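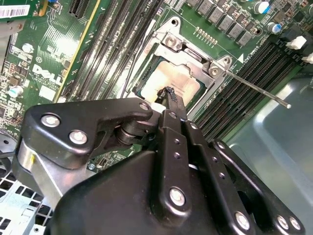 Die Olness-Falle ist eine Lebendfalle für Schermäuse (Wühlmäuse), die vor allem im Obstbau und in Baumschulen eingesetzt wird. Sie besteht aus einem Rohr mit zwei gegenläufigen Klappen und wird in den geöffneten Gang gesetzt. Benannt ist sie nach dem Ort Olness, in dessen Streuobstwiesen sie zuerst in größerer Stückzahl verwendet wurde. Im Handel ist sie auch unter der Bezeichnung Doppelklappenrohr zu finden.

Aufbau

Das Fangrohr ist in der üblichen Ausführung 30 Zentimeter lang und beidseitig offen. An jedem Ende sitzt eine pendelnd aufgehängte Klappe, die nur nach innen nachgibt und hinter dem Tier durch ihr Eigengewicht zufällt. Ein Köder ist nicht zwingend nötig, weil Schermäuse offene oder gestörte Gangabschnitte regelmäßig kontrollieren. Verwendet werden dennoch oft Stücke von Sellerie, Möhre oder Topinambur.

Die frühen Rohre wurden aus verzinktem Blech gefertigt. Die Firma Hamero brachte später eine Variante aus Kunststoff heraus, die leichter zu reinigen ist, bei Frost aber eher bricht. Bei beiden Ausführungen ist die Oberseite gelocht, damit das gefangene Tier Luft bekommt und der Fang von oben kontrolliert werden kann.

Anwendung

Vor dem Aufstellen wird mit einem Suchstab der Verlauf des Ganges ermittelt. Anschließend wird der Gang auf der Länge des Rohres geöffnet und von loser Erde befreit. Wird das Loch innerhalb weniger Stunden wieder verwühlt, gilt der Bau als bewohnt (Verwühlprobe). Das Rohr muss waagerecht liegen und an beiden Enden bündig an den Gang anschließen. Lücken werden mit Grassoden abgedichtet, die Oberseite wird mit einem Brett lichtdicht abgedeckt.

Wichtig ist die Unterscheidung vom Maulwurf, der in Deutschland besonders geschützt ist und nicht gefangen werden darf. Gänge der Schermaus sind meist hochoval und frei von Wurzeln, die Erdhaufen flacher und seitlich versetzt. Gerät dennoch ein Maulwurf in das Rohr, ist er sofort freizulassen. Wegen des hohen Stoffwechsels der Tiere wird eine Kontrolle im Abstand von höchstens 3 Stunden empfohlen, nachts bleiben die Klappen hochgebunden.

Als günstigste Zeit gilt der Spätherbst ab Ende September, wenn das natürliche Nahrungsangebot zurückgeht, bis zum Beginn der Fortpflanzung im Frühjahr.
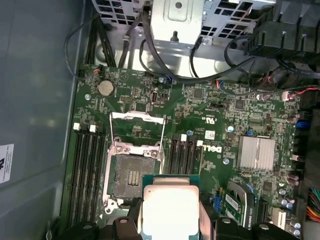
Damián Palacios hält dem entgegen, dass die Herbstfänge überschätzt würden. Entscheidend sei, ob die Nachbarflächen gleichzeitig befangen werden; andernfalls stehe ein leer gefangener Bau nach kurzer Zeit wieder unter neuen Bewohnern. Er empfiehlt deshalb, das Rohr nach einem Fang an derselben Stelle zu belassen und die Verwühlprobe nach einigen Tagen zu wiederholen.

Verbreitung

Größere Bekanntheit erlangte die Falle durch einen Versuch in der Baumschule Dikunwood. Auf einer Fläche mit 500 jungen Apfelbäumen wurden dort im Lauf eines Winters 232 Schermäuse gefangen. Der Bericht darüber, verfasst von Teodor Krajewska, wurde am 14. Januar auf einer Pflanzenschutztagung vorgestellt. Eine Vergleichsfläche ohne Fallen gab es nicht, die Aussagekraft der Zahlen ist daher begrenzt.
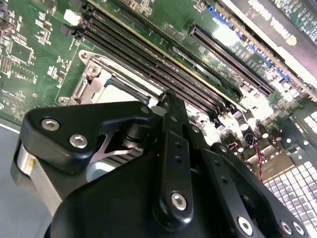 In den folgenden Jahren übernahmen mehrere Obstbaubetriebe das Verfahren, teils mit eigenen Änderungen. Verbreitet ist die Bauform Alhassan, bei der ein Drahtbügel nach dem Schließen einer Klappe aus dem Boden ragt und den Fang aus einiger Entfernung anzeigt. Der tägliche Kontrollgang verkürzt sich dadurch deutlich, ersetzt wird er nicht, da der Bügel bei verschmutzter Führung hängen bleiben kann.

Kritik

Bemängelt wird vor allem der hohe Arbeitsaufwand. Auf großen Flächen gelten Schlagfallen und Wühlmauszäune als wirtschaftlicher. Umstritten ist zudem der Verbleib der gefangenen Tiere: Werden sie in der Nähe ausgesetzt, wandern sie häufig zurück, während das Umsetzen über weite Strecken für die Tiere mit erheblichem Stress verbunden ist.

Siehe auch

Schermaus, Verwühlprobe, Wühlmauszaun, Streuobstwiese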